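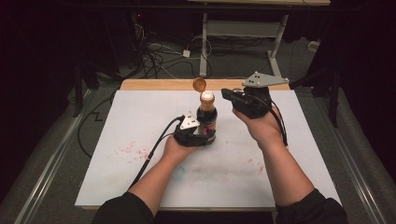 A dark glass bottle with the amber flip-top cap open.

Flenalis Walnut Oil Project
Second progress report to the Hernutik Fund
Prepared by Mitiku Alemayehu, project coordinator

Period of the report

The present report covers the time from the end of the last harvest until October. The first report was mostly about the repair of the pressing room, and I will not repeat it. The questions which your office sent us after the first report are answered in the parts where they belong.

The orchards

The spring was difficult for us. A late frost came when the trees were already in flower, and the growers in the lower part of the valley lost a big part of their crop. On the slopes above Rusnák the trees flower later and the damage was small. For this reason the nuts we received this year come mainly from the upper orchards, and the growers from below brought what they could.

Dirceu Toledo gave the pruning course in late winter as we planned. The course had two parts, one in the classroom and one under the trees. The people liked the second part much more, and they asked him many things about old trees which nobody has pruned for a long time. He advised them to take the dead wood first and to leave the rest of the work for the next years, so the tree does not suffer. Next winter we would like to make the classroom part shorter.

We also planted young trees along the road to the mill. Most of them are alive. Five of them were eaten by deer before we put the fences, and we will replace them from our own nursery without cost for the Fund.

Drying and storage

In the first report I wrote that the drying was our weakest point, and it is still so. The nuts arrive all in the same weeks, and the drying racks are full very quickly. In a wet autumn the nuts in the lower racks stay moist too long, and then the oil has a bitter taste. We built three new racks with wider space between the shelves and we moved the fan to the other wall. The air moves better now. I cannot say yet if it is enough, as the harvest is not finished at the moment of writing.

The storage room received a new door and mesh on the windows against mice. The roof above it still leaks in one corner when the rain comes from the north. We keep this corner empty until the roofer comes.

Pressing

The press from Trultano works well. We had one stop in the summer, when a seal was broken and the spare part was a long time on the way. Now we keep a spare seal in the mill. The growers shell the nuts at home and bring the kernels clean, and this saves us much work, but the quality of the cleaning is different from family to family. We wrote one page with simple rules, and it hangs at the entrance — small pieces of shell damage the press and they must be taken out before weighing.

The press cake was thrown away in the first season. This year a baker from Rusnák takes a part of it for bread, and the rest goes to the animals of the growers. We do not take money for it yet. I think we could ask a small price from next year, and I would be glad to hear the opinion of the Fund about this.

Packaging and sales

Walnut oil does not like light, so we will stay with dark glass. The closing of the bottle is still open for discussion. Some buyers at the market told us that a screw cap is easily lost in the kitchen, and others said they trust it more. We will ask the shops also before we order for the new season.

The label text is ready and was checked by the food office of the district. They asked us to write the sentence about nut allergy in larger letters, and we did it.

We sold nearly 40 percent of the last pressing directly at the mill. The market in the town was good in the summer and weak in the autumn. One shop left us, and they explained that the oil stays too long on the shelf — their customers buy it mostly before the holidays.

Budget

The spending is inside the plan, with one exception. The line for transport is already used, because the kernels from the upper orchards come by a longer road. We ask for permission to move the unused money from the line for printing to the line for transport. The total does not change. The table with all the lines is in the annex, together with the receipts.

Next steps

Until the next report we will finish the pressing, repair the roof of the storage room and hold the pruning course again. Dirceu Toledo will also visit the growers in the lower valley, to speak with them about varieties which flower later. Some of them are thinking to cut the old trees and we would like to talk with them before they decide.

Please send the answer on the transport line to the mill office, if possible before we pay the drivers at the end of the harvest.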